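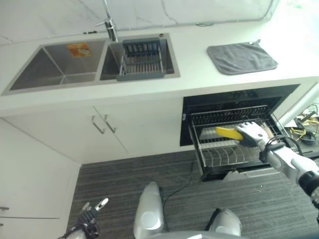
Double sink with the rack over the small side and the mat to the right.

Drying rack over the small basin AND a drying mat: am I overdoing it?

Posted by Elba Alarcón, Jul 9, 2018
Filed under: Kitchen, sinks and counters

We moved in June and inherited a double sink, one wide basin and one narrow one. My old place had a single bowl and a dish rack the size of a carport, so this is new territory for me. I bought a gray rack that sits across the narrow side, the kind with rods for a floor, and then a gray mat for the counter next to it, because apparently I can't be trusted alone in a housewares store.

The rack is fine for plates. Pots go on the mat. My trouble is that between the two of them I have given up the small basin and most of the counter on the right, and this is not a kitchen with counter to give. My husband says one has to go. He does not wash the dishes, but he has views.

Also, the mat starts to smell after a few days. I hang it over the faucet at night when I remember, which is to say I don't.

Things I would like to know: keep both or pick one? If I keep the rack, is it better over the narrow basin or the wide one? And is there a way to get the sticker off the back wall of the big basin without scratching the steel? It's orange, it came with the sink, and I have been looking at it for weeks.

Mirta Quezada
Member, 251 posts

Keep the rack, demote the mat. I have had the same setup for years and the mat only comes out when there's company or soup.

Leave the rack where it is. Over the narrow side, the drips go down a drain and you still have the wide basin for washing. Put it over the wide side and you'll be lifting it off every time you meet a roasting pan, and then it will live on the counter, and then you own a carport again. If you need the small basin for rinsing vegetables, slide a colander in where the plates would go and rinse them right over the rods. Works perfectly well for lettuce, less well for peas.

The mat: wash it once a week with the towels, warm water, no fabric softener. Softener coats the fibers and then it just pushes the water around. Dry it flat or hung up, all the way through, before it goes back down. If yours has a loop on the corner, put a hook inside the cabinet door and use it. I have two mats, a Plimix and one with no name at all, and I swap them. They smell exactly the same if you leave them wet, so don't spend extra.

Sticker: hair dryer on warm for a minute or two, peel slowly from one corner, then cooking oil on whatever glue is left. Let the oil sit, wipe with a soft cloth, dish soap after. Rub along the grain of the steel. No razor blades. I say this as someone with a scratch shaped like a razor blade.

Po-yen Hsiao
Member, 73 posts

Agree with most of that but I'd keep the mat and lose the rack. Mats fold. I dry by hand straight after washing anyway, so all I need is somewhere to set things down for five minutes.

If you do keep the rack, pull it off every week or so and check the plastic ends, especially the slotted part. Crud collects in the slots and an old toothbrush is the only thing that gets in there. White vinegar if your water is hard. Check underneath as well, where it rests on the sink edge. Mine had a whole civilization.

One more vote for oil on the sticker. Peanut butter also works but then you have peanut butter on your sink.

Fermín Ibarra
New member

just use the dishwasher

Comment from Elba Alarcón

Fermín, noted.

Mirta, thank you, I'm trying the hook and the towel wash first. The mat has a loop and I had taken it for part of the tag. Rack stays over the narrow side. I haven't told my husband which one of us won, since by my count it's the rack.

Will do the sticker on the weekend with the oil. We're out of peanut butter.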